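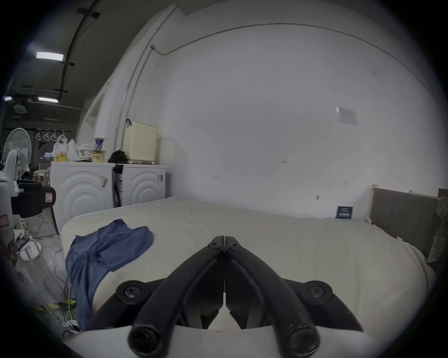

The spare bed, Friday, one blue item outstanding.

Slept badly, blamed the cheese, got up and decided to deal with the spare room. Anika arrives tomorrow for 2 weeks and has been promised somewhere to sleep that isn't the couch. I made that promise in January, when it cost nothing.

The mattress is bare at least. It's a good mattress, cream, fat at the edges, and I paid Percy Bermúdez 70 dollars for it when he moved out to Sendthorpe. He still brings it up as though he'd given me a kidney. Getting it up the stairs took Percy, me and Desmond from across the hall, and Desmond has been owed a dinner ever since. He mentions this on the stairs. I say "soon."

The blue thing I've been walking past all week. I think it's a shirt. I had it down as mine, then as Fitzgerald's, then I stopped thinking about it and let it lie there with one corner hanging over the side. It can go in with the towels tonight and whoever it fits can have it.

The yellow and green plaid is staying on the bed frame. I did take it off once, and the room looked like somewhere you wait to have a mole looked at. White wall, gray pipe, paper notice. The plaid is doing all the work in there.

About the notice. It came with the place and it's taped up so well that I'm afraid of what the wall would do if I pulled. I read it properly the first month and have not looked at it since, so I may be in breach of something. Marisol says to put a picture over it. Marisol has a picture in mind, one of her own, of the harbor at Quintanilla, and it would need a bigger nail than my lease allows. There is that little metal hook down low, just over the mattress, but hang anything on it and Anika would wake up with her nose against a fishing boat.

The little navy sign is still propped up at the back of the bed too. I moved it to the windowsill on Tuesday, missed it, and put it back. I can't defend this.

Later. Sheets. I own two sets and neither is the right size, a thing I knew and had chosen to forget. The fitted one went on at three corners and came off the first while I was doing the fourth. Called Fitzgerald, who said to start with the far side, then talked for the length of a cup of coffee about his knee. Started with the far side. Same result, worse temper.

Marisol is lending me a set. She wants them back ironed. I don't own an iron – Desmond does, so that's two dinners.

To do before bed: towels, blue thing, light bulb, find the other pillow.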